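Comora hay fever diary: read me first
Version of 3/1/19

What you have downloaded
One spreadsheet of sneezing, more or less. Comora collects daily notes kept by 68 adults with hay fever, who wrote down how their nose, eyes and throat were getting on and what they had tried that day. Marjatta Vuorinen typed up the paper ones, including the pages that had been used as a handkerchief.

Files
diary.csv -- one line per person per day
remedies.csv -- what people took, rinsed with, smeared on or drank
places.csv -- town or countryside, nothing finer than that

Columns in diary.csv
person: a number, handed out in no special order
day: counted from that person's first entry
nose, eyes, throat: 0 (fine) to 4 (please leave me alone)
slept: yes, no, or blank
notes: free text, swearing left in

Columns in remedies.csv
person, day: as above
kind: tablet, nasal spray, eye drops, salt rinse, other
other_text: filled in when kind is other. Local honey turns up a great deal. So does gin.

Known problems
Most diaries run for 40 days, but people got bored, went on holiday or felt better, and all three look the same in the file. Entries thin out badly towards the end of June. A blank is a blank, so please don't turn it into a zero.

Beslow and Van Wyk are the two paper diary layouts. Beslow put the eyes question first and Van Wyk put it last, where almost 20 people missed it altogether. The layout column tells you which is which.

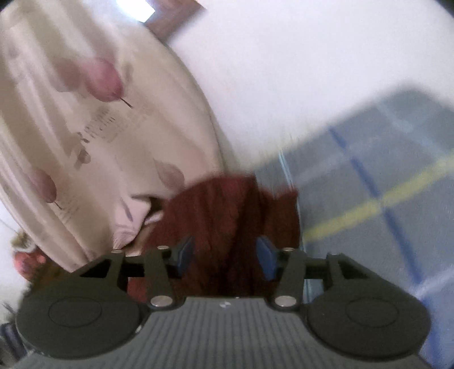 Hand-held gripper, with the ribbed body nearest.

What it's no good for
Deciding which tablet works. People picked their own, changed their minds and took two kinds at once. Ask a pharmacist about your own nose.

Loading it
Any spreadsheet program will do. Plaretti users should set the separator to semicolon, or everything lands in one very wide column.

Corrections
Send the person number, the day and what you think it should say. Marjatta still has the paper.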